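Wollach two-arm kit, second month

The loan unit from Ovcombe has now done 300 cloth transfers. Grip force is still at the default, and I've stopped touching the wrist offsets. Firmware 217 fixed the calibration drift I grumbled about in January.

Soft goods remain the hard part. Rigid blocks went through at full speed in the first week; towelling needs a slower approach and a wider opening on the receiving side.
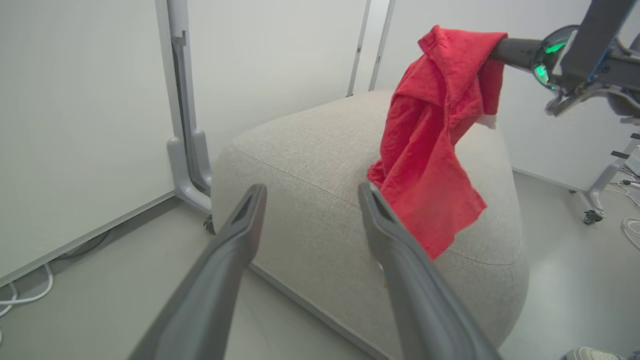
Aldana Olivares at Dravgate runs the same kit with the older fingers and reports more slips on thin cotton. I haven't tried thin cotton yet. The spare fingers cost $100 a pair, plus freight, and the colour match is poor.

Log export is still clumsy. It stops at 1036 lines and starts a new file without a header. Support has the ticket.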